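Ticket: Gripper order for the laundry cell, quantity and spares
Opened by: Dorottya Mészáros, Lekdale
Status: Waiting on purchasing
Priority: Normal 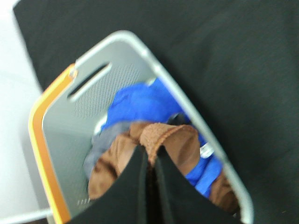 I'd like to get the finger order sorted before the August budget closes. The Skendetti quote covers 4 sets of fingers and one spare wrist camera, and it comes in under the 4000 we set aside. My question is whether 4 sets is enough. We're picking out of a deep basket now, with fleece and smooth fabrics in the same heap, and I think we'll go through pads faster than we did on folded towels.

Really pleased with how this cell is coming along, by the way. Getting a grip on the fuzzy stuff was the bit I was dreading!

Reply from Nayara Nogueira, 10:40 am
Great to see it working in the basket! Two things before I sign.

1. Do the Skendetti fingers fit the Huvum mount, or do we need the adapter plate? It's not on the quote.
2. What's the lead time? Seixas had theirs listed at 6 weeks last time I looked.

Reply from Dorottya Mészáros, 11:25 am
Checked both. The adapter plate is extra — good catch — and I've asked them to add it as a line item. Lead time is 8 weeks, so Seixas would be quicker, but their fingers are thicker and I'd worry about them down the sides of a basket. I'd sooner wait and have the flat ones.

I also tried the numbers with 6 sets. If we drop the spare camera we can still afford the plate. Cameras we can get any time, and the one on the wrist hasn't given us any grief.

Reply from Nayara Nogueira, 2:15 pm
Go with 6 sets and the plate, no camera. I'll put the camera on next year's list so it doesn't get lost. Can you ask if they'll sell the pads separately? Replacing a whole finger for a worn pad seems like a waste.

Reply from Dorottya Mészáros, 3:05 pm
Asked, and they do! Sold in packs of 8. Revised quote should be here Friday and I'll attach it to this ticket. Leaving it open until then.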